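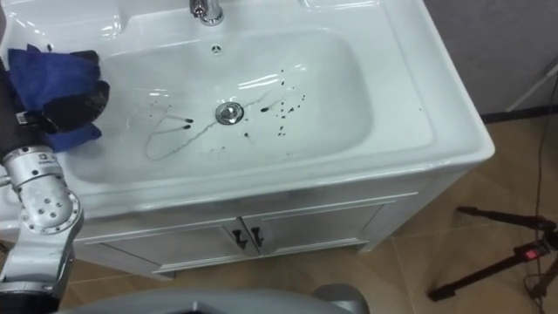
NOTICE TO RESIDENTS OF SKENDLEY COURT
Being the report of the Assessor on the Derken Household Attendant

1. The Residents' Association of Skendley Court has received an offer from the Derken company for the supply of one household attendant, to be shared among the flats. The price is $2899 for each month of service, with a minimum term of 3 months. The Association appointed Liudmyla Kushnir, of the second floor, as Assessor, and gave her leave to examine the attendant at work and to report in writing. Her report follows in full. Residents are reminded that the laundry is closed for painting until the end of May.

2. The Assessor attended the Derken showroom on Wemcombe Road at 10 in the morning. She was received by a Mr Dwivedi, who offered her tea and a folder. The folder contains 155 pages and has been placed in the lobby, where it may be read but not removed.

3. The Assessor wishes to record that she applied for this duty in order to oppose the purchase. She has cleaned her own bathroom for the whole of her adult life, and before that her mother's, and for eleven years she cleaned the bathrooms of a hotel. She considered herself qualified to find fault. Mr Dwivedi was informed of this at the outset and wrote it down.

4. The task put to the attendant was a washbasin with dark stains upon it. The Assessor had asked that the stains be of her own choosing, and had brought a jar for the purpose. The contents of the jar are a family matter. They are dark, they contain beetroot and burnt sugar, and they have defeated two brands of cream cleanser. She applied them to the bowl with a spoon and was given a chair.

5. The attendant took up a blue cloth in its black hand and began.

6. Under the heading of Manner, the Assessor found the attendant unhurried. At the hotel she was allowed four minutes for a basin, and a supervisor stood in the corridor with a watch. No such person stood over the attendant. It was permitted to look at the basin for as long as it liked before touching it, and the Assessor observes, for the information of residents, that she felt some envy.

7. Under the heading of Method, the Assessor had expected it to make for the middle of the bowl, where a beginner always starts, and to leave the back ledge for last or for never. She had prepared a paragraph on this subject. The paragraph has been withdrawn.
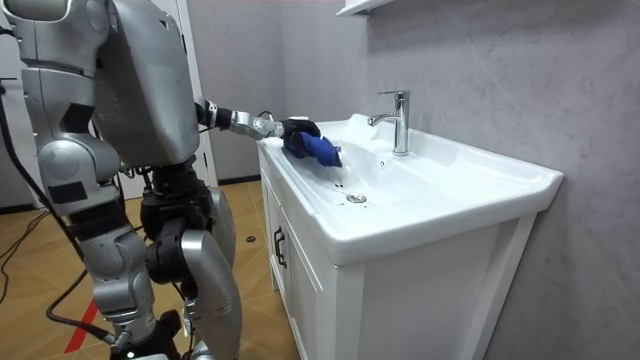 The Derken attendant at the back of the basin, beside the tap. Some marks remain in the bowl.

8. The corner beside the tap is the place by which a bathroom is judged. The Assessor's mother, inspecting, would put one finger there and say nothing. The Assessor did the same at the hotel with the girls she trained, two of whom still write to her. She did not expect to see a machine lean on that corner with a folded cloth, and for a time she made no notes.

9. Mr Dwivedi asked whether anything was the matter. The Assessor replied that the cloth should be turned more often. He wrote this down also.

10. The following faults are recorded. The attendant is large, and the bathrooms of the east flats are not. It trails cables, which Mr Dwivedi described as a matter of configuration and which the Assessor described as something for Mr Abney to fall over. It does not hum or sing. It did not, at any time, open the cabinet to see what was kept there, and the Assessor considers this either a fault or a courtesy, depending on the household.

11. At the close of the work the Assessor was invited to inspect. She put one finger beside the tap. She then asked for the cloth, and went over the ground behind the drain stopper herself, for 30 seconds or so by Mr Dwivedi's account, although the Assessor would put it at less. The attendant stood by while she did this. She gave the cloth back to it directly, hand to hand, as one would.

12. Mr Dwivedi asked what had been in the jar. He was not told.

13. The Assessor's findings are these. The attendant can clean a basin. The sum asked is too high for a building which has not yet mended its gutter. The minimum term is reasonable. Residents who are no longer able to bend, of whom there are more each winter, would be well served, and several of them will not say so at a meeting. The Assessor therefore says so here.

14. The Assessor recommends that the offer be accepted for the minimum term, on condition that Derken lower the price and see to the cables, and that one resident with knowledge of the work be present in each flat on the first visit. She is willing to be that resident. She has no objection to its being entered in the minutes that she came to this view against her own intention.

15. The Association has considered the report and will put the matter to a vote. Residents may submit questions in writing at the lobby desk. One question has already been received, asking whether the attendant might be taught to sing. It has been forwarded to Mr Dwivedi, together with a short list of suitable songs, in Mrs Kushnir's handwriting.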